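Collecting day again at Jekero and I am way too happy about it. Thread on what we've learned about getting good examples for the policy 🧵 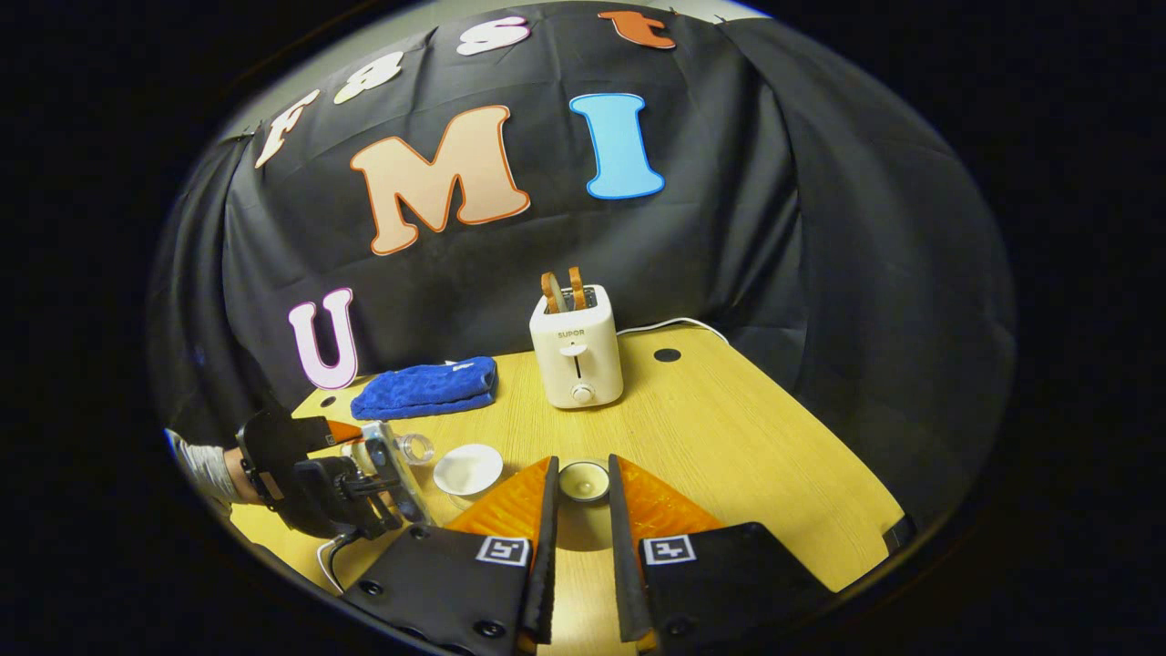
Our target for the toaster task is 2,000 demos. We passed 200 in the first stretch and I thought we were flying. Then Keir MacRitchie went through them and threw out 70. Ouch, but he was right!

Most of the bad ones were us being lazy with starting positions. If the bowl is always in the same spot, the model learns the spot. So now we shuffle the props before every take — bowl, towel, toaster, all of it.

Two-handed demos are so much harder than I expected. Your left hand wants to wait for your right hand. Niall Leckie has the smoothest timing of any of us and I keep making him go first so I can copy him.

Also, slow down at the grasp!! I used to snatch at things. Replays look fine at full speed and then you step through and the fingers close in a couple of frames.

Fumbles where you recover cleanly? Keep them. We argued over this for most of October and I'm firmly on team keep.

Next up is a set of 4 new tabletops over at the Arnness site, different lighting, different heights. I can't wait to see what breaks.

If you collect with handheld grippers too, tell me how you label retries. Ours is a mess.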